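Fórum Casa e Cozinha > Organização > Levantar a mesa com tabuleiro: separar tudo ou empilhar?

skiddale78
12 October 2021

Cá em casa passámos a levar a louça da mesa para a cozinha num tabuleiro vermelho. O problema é a ordem. Eu tiro primeiro o lixo (guardanapos, papéis de rebuçado), depois raspo os restos para uma taça só, e só no fim mexo nos pratos. A minha irmã empilha tudo e separa junto ao lava-louça. Como fazem vocês?

ritadaserra
Faço como tu. Papel molhado agarrado a um prato é das coisas que mais me irritam a lavar louça.

forno_e_fogao
Eu empilho. Somos sete à mesa ao domingo e não tenho paciência para separar na sala. Levo a pilha, pouso na bancada e trato do resto lá. Demora menos.

ritadaserra
Demora menos na sala e mais na cozinha. O tempo é o mesmo.

forno_e_fogao
Na cozinha tenho o balde do lixo ao lado. Na sala tinha de o ir buscar.

skiddale78
Não precisas do balde. Eu ponho uma caixa de plástico transparente na mesa, ao lado do tabuleiro, e os papéis vão para lá. Deixo duas fotos, com o tabuleiro vermelho nas duas.
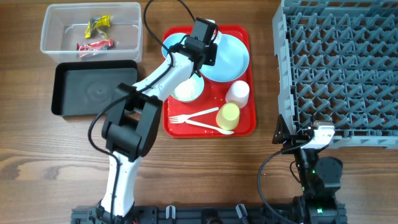
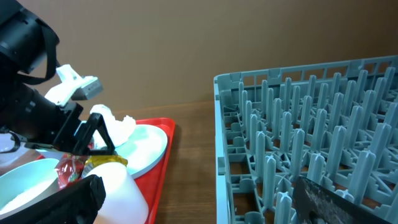 A caixa é uma Tasomano sem tampa, das baratas. Serve também para cascas de fruta, desde que se passe por água a seguir. Os copos ficam para o fim, vão na mão ou no canto do tabuleiro se houver lugar.

laxdal_2000
Isso é arroz na taça?

skiddale78
Parece arroz, sim. Os restos vão todos para a mesma taça e dali para o balde. Se for pela pia abaixo, entope. Já me aconteceu em junho e tive de desmontar o sifão.

laxdal_2000
Então concordo com a taça, mas discordo do tabuleiro. Os meus pratos escorregam em qualquer tabuleiro liso. Comprei um Vukham com base de borracha e mesmo assim não confio para subir escadas. Levo os pratos em duas viagens.

marmita_azul
Um pano húmido por baixo dos pratos resolve. Também convém pôr o mais pesado ao centro e os talheres deitados, encostados à borda. Garfos espetados num copo caem sempre – e o copo vai atrás.

forno_e_fogao
Eu levo os talheres no copo há anos e nunca caiu nada.

marmita_azul
Copo de vidro pesado, talvez. Com copos de plástico não dá, tombam com o peso.

forno_e_fogao
Os meus são de vidro, é verdade.

ritadaserra
E as migalhas no tabuleiro? Eu sacudo para o lixo antes de o lavar, mas há sempre alguma coisa que fica nos cantos.

skiddale78
Deixo para último. Tiro a louça, despejo as migalhas e passo a esponja já com a água suja dos pratos. Depois fica ao alto a secar. Para a mesa, pano quase seco no sentido do veio da madeira.

laxdal_2000
Por acaso a minha mesa ficou com marcas de água por causa do pano encharcado. Vou experimentar com ele mais torcido. O tabuleiro fica para quando tiver a cozinha no mesmo piso.

forno_e_fogao
Continuo a empilhar, mas a ideia da caixa para os papéis aproveito no domingo.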